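Brosik is a software framework for controlling, simulating and testing pairs of robot arms that work at a shared bench. It was first written by Neelam Rajput at Sestmont and is now kept up by a small group at Fillcombe. The name covers three parts: a planner, a perception module and a scene builder used to make simulated test runs. Most of the code is in C++, with Python bindings for task scripts.

Background

Early versions of Brosik handled one arm only. Support for 2 arms came with the second major release, which replaced the original path search with a planner that treats both arms as a single system. Each arm keeps its own kinematic model, but collision checks are run over the combined set of links, grippers, table and known objects. 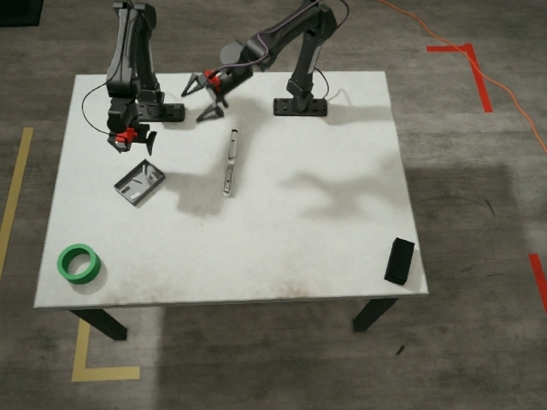

Planning in the combined space is slow when both arms must move at once, so Brosik first tries to solve for each arm in turn. The arm with the longer path is planned first and its swept volume is passed to the second as a moving obstacle. If no path is found for the second arm within a set time, the order is swapped. A full joint search is used only when both orders fail. Timing is then assigned by the Dhillon scheduler, a separate library that slows one arm where the two paths come close together.

Cables are not modelled as bodies. Users are advised to add a fixed margin to the upper links of each arm, and the default settings file includes one for the forearm and one for the wrist.

Scene builder

The scene builder produces simulated rooms from a text file listing furniture, fixtures, lights and loose objects. Fixed items keep their place from run to run, while loose objects are given a random position and angle inside a named region. Surface marks, floor tape and wall items may be switched on or off. They have no effect on the planner but change what the perception module receives, and the regression suite of 2,764 scenes is run with them both present and absent.
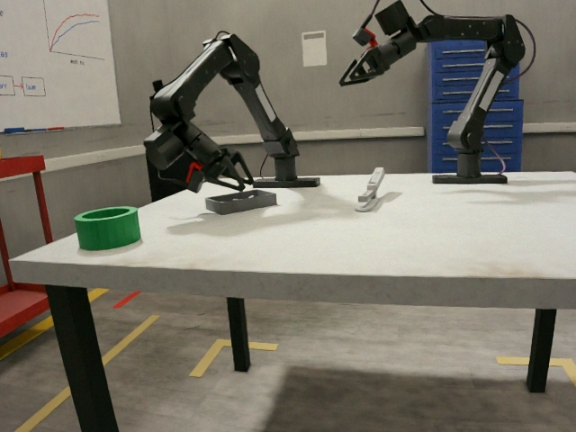 Simulated workcell with two arms, seen from a low viewpoint. A tray lies on the table near the left gripper.

Every scene is stored with the seed used to create it. A failed run can be replayed from any camera pose, including poses that were not recorded at the time.

Perception

The perception module fits known shapes to depth and colour data and returns a pose and a confidence value for each. Containers are found first. Their inner floor is then used as a local reference plane, which reduces errors caused by glare on smooth surfaces. Small parts inside a container are separated by edge and height, and a part leaning on its side is given its own class of grasp.

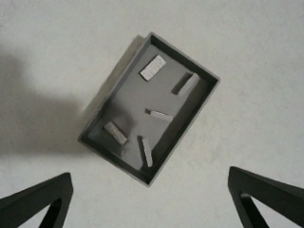
Reading time: 5 minutes

Grasp candidates are ranked by clearance between the open fingers and the container walls. A candidate is dropped if either finger would pass through a wall or a neighbouring part. By default the module keeps the best 12 and hands them to the planner in order.

Limitations

Brosik assumes rigid objects. Parts that touch one another are sometimes merged into one, and thin parts of the same colour as their background may be missed. The scheduler does not support handovers in which both arms hold an object while moving.

See also

Motion planning
Pose estimation
Dhillon scheduler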